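Trotar replacement finger pads, ribbed, magenta (pair)

Stevska part no. 2239
In stock at Pistholm. Ships in 2 working days.
Sold as a pair. Screws included. Screwdriver, regrettably, not.

The pad is the part of a hand-held gripper that does all the touching, so it is also the part that wears out. These are the soft ribbed pads for the Trotar hand tool, the same ones it leaves our bench with. They sit on the light gray base plates you already own. Unless you have bent a plate, in which case see part no. 368 and maybe have a word with whoever borrowed it.

When to change them

Look at the ribs under a decent lamp. If the edges have gone round and shiny, or small cartons have started turning in the grip, order a pair. Change both sides together. One new pad and one old pad will close off center, and you will spend an afternoon blaming the software.

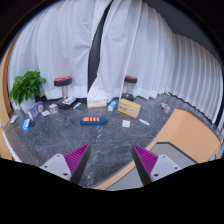 Trotar fingers open over a floor pickup layout, ribbed faces turned inward.

Fitting

Take the tool off power. Back out the small screws in the base plate and lift the old pad away. Wipe the plate with a dry cloth – no solvent, however tempting – and set the new pad with its ribs facing the other finger. Start every screw by hand before tightening any of them. Snug is enough. Vichien Rojanasak in our repair shop keeps a jar of stripped screws from customers who felt snug was for other people.

Close the fingers slowly and check that the tips meet evenly. If they don't, loosen one side, nudge it, and try again. Then run your usual calibration.

Looking after them

Mild soap and water, then air dry. Spilled creams and gels should come off the same day, as they work down between the ribs and stay there. Store the tool with the fingers open. Pads left squeezed shut over a long weekend take a set and sulk about it.

Fits

Trotar hand tool, all versions. Does not fit the Takeda adapter, though people keep trying.

Questions about fit go to Wiroj Srithong at the Pistholm parts desk. Please have the serial number ready. It is on the underside of the handle, beneath the sticker someone put over it.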